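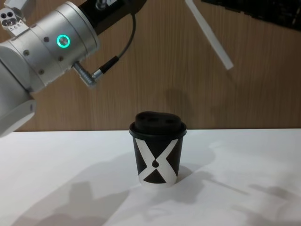

NORKIK, April 15, 2026

# The long way round to a decent cup of coffee

I had been told to get off the bus one stop early, at the bottom of the hill, and to walk up past the allotments so that I'd arrive properly thirsty. It was good advice (and a steeper hill than I'd been promised), and by the time I pushed open the door of Daza I would have drunk anything at all. What I was given was a small black coffee that tasted of plums and toast, and I sat by the window with it for far longer than anyone needs to sit with a small black coffee.

Daza has 22 seats, one long bench and a piano that is only played at Christmas. Elīna Lill opened it after 11 years of baking for other people, and she still gets up at the same unkind hour to make the buns. They are cardamom ones, heavy and sticky and a bit burnt at the corners, and if you want one you had better be there before the school run.

"My grandmother made coffee in a saucepan," she told me, wiping down the counter as she talked. "She boiled it until you could have tarred a boat with it. I loved it! I didn't know it was bad until I was grown up, and I'm still not sure that it was."

That is the spirit of the place, really. There are no lectures about grinding or water, although Elīna will happily talk about both if you ask her, and I did ask, and the bus I'd meant to catch went by without me. She buys her beans from Darnix, a roastery two streets down in what used to be a bicycle shop, where Macarena Paredes roasts in batches of 12 kilos with the radio turned up and the back door propped open. On a still morning you can smell it from the allotments.

Macarena came to Norkik for one summer, to help a cousin paint a house, and stayed. She learned to roast on a second-hand machine with a bent drum, and threw away a great many beans in the process, or rather gave them to the gardeners up the hill, who dug them in among the rhubarb. She swears by a medium roast and thinks most people drink their coffee much too hot.

"Leave it alone for a while," she said. "Go and look out of the window. It'll be nicer when you come back."

The two of them have started a tasting evening upstairs at Daza, which they call Istament, after a word that Elīna's little nephew made up for the noise of a kettle. Tickets are 500 grams of something home-made, jam or cheese or biscuits, and everybody shares what's been brought. I went along with a jar of my own marmalade, rather runny this year, and came home with half a seed cake and a recipe for pickled beetroot.

The next Istament is in May, and I have already begun a better batch of marmalade.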